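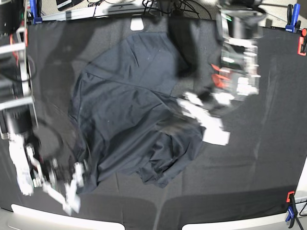
Measuring the Fold: Why Cloth Manipulation Needs a Different Kind of Result

Opinion
Sep 2, 2026

Research on robots that handle fabric has reached an awkward stage. Demonstrations are plentiful, the learned policies behind them improve each season, and funding bodies in several jurisdictions now treat garment handling as a reasonable near-term goal for service and industrial automation. Yet the principal number by which this work is judged, the task success rate, has changed very little in form since the field was concerned mainly with picking up rigid blocks. It is the position of this essay that the success rate, reported alone, has become an obstacle to progress, and that program officers and reviewers should cease to accept it as sufficient evidence.

The difficulty begins with the object. A rigid part has a position and an orientation, and both can be written down. A shirt dropped on a table has no comparably short description. Its seams may be hidden, its layers may adhere to one another, and a corner that a policy requires may lie beneath several folds. Two trials that begin from a crumpled garment do not begin from the same condition, even where the garment, the table and the operator are identical. A published rate of 70 per cent over 50 trials therefore conveys little unless the reader also knows how those 50 starting conditions were produced.

In our experience of reviewing proposals, this information is seldom supplied. The usual phrase is that the garment was “randomly initialized”. It may mean that the cloth was lifted by a gripper and released from a fixed height. It may equally mean that a graduate student set it down by hand, and a graduate student late in the day tends to set it down the way the policy prefers. Neither practice is improper. They are, however, different experiments, and they should not share a column in a table.

The comparison circulated last November between the Karkness and Sokico methods illustrates the point. Both groups addressed the flattening of a single dark garment with two arms, and both used imitation learning from teleoperated demonstrations. Karkness reported success in 70 per cent of trials and Sokico in 66. The difference was widely read as a ranking. On examination of the supplementary material, the Karkness trials permitted the policy to release and regrasp without limit, while the Sokico trials were stopped after 7 regrasps. A method that achieves a slightly lower rate under a strict budget may well be the more useful of the two. On the evidence published, no one is in a position to say.

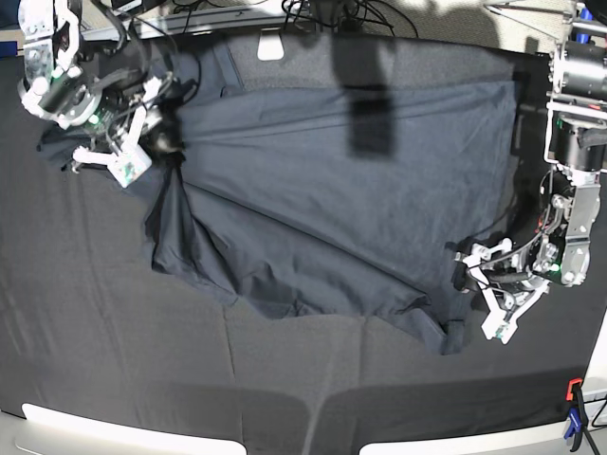

The intermediate state deserves far more attention than it receives. When two grippers hold a cloth in tension, much of the surface may already be smooth while a flap remains bunched below one of the grasp points. Under a binary criterion, that condition has no value whatever: the trial has not yet succeeded, and if the clock runs out it will be entered as a failure, indistinguishable from one in which neither arm ever secured the fabric. Researchers know perfectly well that these are different outcomes. They discuss them in group meetings and adjust their training data accordingly. The distinction then disappears from the paper.

We would encourage a modest alternative. The Shaikh protocol, which has been in use at a small number of Canadian laboratories, asks that each trial be accompanied by a coverage trace, being the visible area of the garment as a fraction of its fully flattened area, sampled at every release. It asks also for the number of grasps attempted, the number that held, and a plain statement of the reset procedure. None of this requires new equipment where an overhead camera is already installed. The burden falls chiefly on the person who must segment the cloth from the work surface, a task that is admittedly tedious when both are dark in colour.

Several objections have been put to us, and they merit a fair reply.

The first is that coverage is itself a poor measure. A shirt may be almost entirely flat and still be upside down, or have one sleeve trapped underneath. This is correct, and we do not propose coverage as a replacement for the judgement of whether a task was completed. We propose it as a companion measure that preserves what the final judgement discards.

The second is that additional reporting favours larger laboratories. There is some force in this. A group with a single bimanual station and one technician cannot run the volume of trials available to a commercial developer such as Skesex. The present arrangement, however, hardly protects the smaller group. A headline rate rewards whoever can afford to repeat the experiment until the figure is agreeable, whereas fifty fully documented trials are within reach of most university programs.

The third objection is the most serious. Some colleagues maintain that detailed reporting of failures will be misused by those who wish to see the work defunded. We understand the concern, having sat through the meetings that give rise to it. A research programme that cannot describe its failures to its own sponsors is nevertheless poorly placed to ask for their patience, and cloth will require a good deal of patience. Fabric slips from the fingers – it also folds over on itself – and a policy trained on one weight of cotton may behave quite differently on another.

We therefore recommend that reset procedures and regrasp limits be made mandatory fields in grant reports from the next intake onward, and that reviewers be instructed to return any manuscript in which they are absent. The coverage trace should remain voluntary for one further cycle, so that laboratories without suitable segmentation tools have time to put them in place.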